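February, Saturday, round table

Pose tracking again. Ľubomír's claim on Friday's call was that the new Trullik build fixes the dropouts in the gripper trajectories. I don't buy it yet. What the build does is stop reporting them. The old version left a gap in the log when the estimate went bad; the new one fills the gap with a smooth curve and sets the confidence back to normal a few frames later. Plots look lovely. The planner has no way of telling which parts were measured.

Ran both builds over the same recordings, 43 short ones, all table work. Same config except for the smoothing window, which the new build won't let me turn off (asked Karlijn, she can't find the switch either). Old build flags dropouts in 6 of them. New build flags zero. In every one of the six, the new trajectory goes straight through the bad stretch as if nothing happened, and in two it passes below the table surface. A gripper inside a tabletop ought to bother somebody's sanity check.

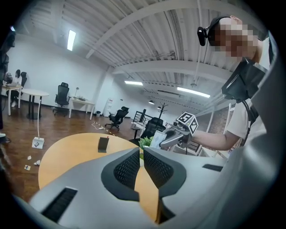

View from one gripper, with the marker cube on the other one and the small black upright object on the table.

Sandrine's idea is to use the cube as an independent check. When one gripper's camera can see the cube on the other, we get a relative pose that doesn't pass through the tracker at all. Fine as far as it goes. My objections, so they're written down:

- It only helps while the cube is in view. Dropouts like to happen when a hand is down close to the table, and I'd bet that's also when we lose the cube.
- The ceiling lights are bright and the corner detection is twitchy at shallow angles. Need numbers before trusting it.
- If both clocks drift we'll blame the tracker for a sync problem. We did that once with Rurnico and lost most of a week.

Wrote the comparison anyway, 70 lines, sits in tools next to the old replay script. It prints the disagreement per frame and refuses to average. Please leave it that way. First pass on one recording: agreement is decent while both hands move slowly, then a jump right where the old build flags its gap. One recording proves very little.

To do
Get raw output from Trullik, before the filter. Vilém says there's a debug flag.
Clock offset check, both grippers, start and end of a session.
Rerun with the confidence floor at the old value.
No merging the new build into the planner branch until the raw output is in. Ľubomír knows and is not happy.

16:20. Debug flag exists. It writes 400 frames and then stops without an error. Filed it.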